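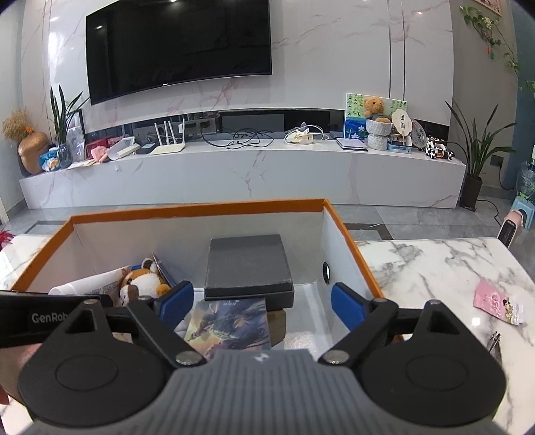
Fig. 1. Open box with plush toy, illustrated card and closed gray box.

Paying for a Small Comic: Do Backer Rewards Help?
Project report, Publishing and Print Media
Mateja Vidmar and Getachew Endale
Supervisor: Zewditu Alemneh
Handed in 13/02/2020

1. Why we picked this

Most advice for people who want to crowdfund a comic says the same thing: add more rewards. Stickers, pins, signed cards, a plush of the main character. We had both read this so often that we began to wonder where it came from. The guides tend to quote each other, and few of them show a budget. Our question was whether extra rewards bring in money for a first issue, or whether they mostly bring in work.

2. What we did

We followed two small campaigns. Chala was a 44-page fantasy comic written and drawn by Liya Jemal. Memix was a humor anthology edited by Mulugeta Gudeta. Both had a print run of 500 copies and both used the same printer, Skonitz, so the cost per book was close enough to compare. Both creators let us read their budgets and their messages to backers, and each sat down with us for an interview.

The big difference was in the reward list. Memix offered two choices, a digital copy or a paper copy. Chala offered eight, and most of the higher ones came with something that wasn't a comic.

3. What we found

Both campaigns met their goals. Chala raised more in total, and if we had stopped there we would have agreed with the guides. But the total includes postage, and it includes the cost of making the extras. Once those came out, the money left over for printing was nearly the same for both books.

Time was another matter. Jemal told us that packing took longer than inking the last chapter. "I thought of the extras as free advertising," she said. "Then I had to find boxes for them." Gudeta mailed flat envelopes and was done before April. He did say he worried the whole time that his page looked bare next to others.

We also asked whether the extras drew in backers who would not have come otherwise. Jemal believed so. We are less sure. Her most popular reward by far was the plain paper copy, and the messages we read were mostly about the story and the delivery date. A few people asked for the cheaper tier after pledging for a bigger one.

4. Problems with our own work

Two campaigns is a very small sample, and they are different kinds of comic. Fantasy readers may like extras more than humor readers do - we can't tell from this. Jemal also had a mailing list from an earlier webcomic, Famow, and that alone could explain her higher total. We asked how many backers came from the list, but she had not kept track.

We relied on what the creators told us about their hours. Neither wrote them down at the time, and people tend to remember a bad week of packing as a bad month.

5. What we would tell a first-time creator

Be careful with any guide that gives the amount raised and leaves out the amount kept. Get a postage quote for each reward before the page goes live, with the packaging included. If a reward can't go in the same envelope as the comic, price it as its own product.

We would not say that extras never pay. A second issue with known readers might be a different case, and Jemal plans to try it again with a shorter list. We have asked to see that budget too.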